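Looking after the hand on the shelf cell: notes for session 2
Rerkesel Technical Workshops, course handout
26 February 2024. By the workshop teaching team 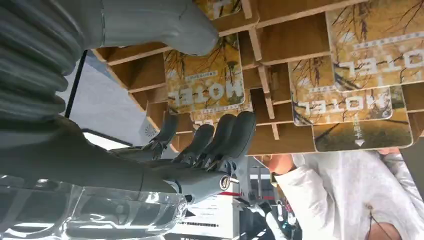 Last session finished with the arm parked and the covers on, so we start from there. The routine comes from our own log on the Rindurmont cell, which has had 41 entries since November, and most of them concern the fingers. That's good news for you, as fingers are lovely things to work on!

Before you touch anything
Park the arm, isolate it at the main switch and hang your tag on the handle. Wait for the drive lights to go out. Watches, rings and lanyards come off, and sleeves get rolled up.

Bellows
The ribbed cover keeps dust and paper fluff out of the arm. Open the folds gently with two fingers and look down into the valleys, where splits begin. Wipe with a damp cloth only. Solvent makes the material go chalky (we learnt this on a perfectly good cover).

Finger joints
Work from the base of each finger towards the tip. Bend it slowly by hand and feel for a gritty patch, usually near the end of the travel. Check the small screws and linkages as you go. If a screw turns under light pressure, take it out, clean the thread, add one drop of threadlock and refit it. Don't just nip it up! Grease goes on with a cocktail stick, and far less of it than you think.

We do the full strip at 3,000 grasps. A quick look every morning is still worth your time.

Fingertips
Rub each tip with a dry cloth and look for flat, shiny spots. A polished tip lets a glossy book cover slide, and the fault then looks like a bad shelf position. Try the tips first, before anyone re-teaches a point.

Putting it back to work
Power up at slow speed, run the open and close test, then send the hand to one cubby and back. Code 122 on the pendant means a finger hasn't found its home position. Clear it, open the hand fully and home again. If it returns, check the linkage at the base of that finger.

Write up the log before lunch, including the dull bits.

Related handouts
Mnguni wrist coupling: cleaning and refitting
Teaching shelf positions on the Rindurmont cell
Grekaris pendant: fault codes
Session 1: parking, isolating and tagging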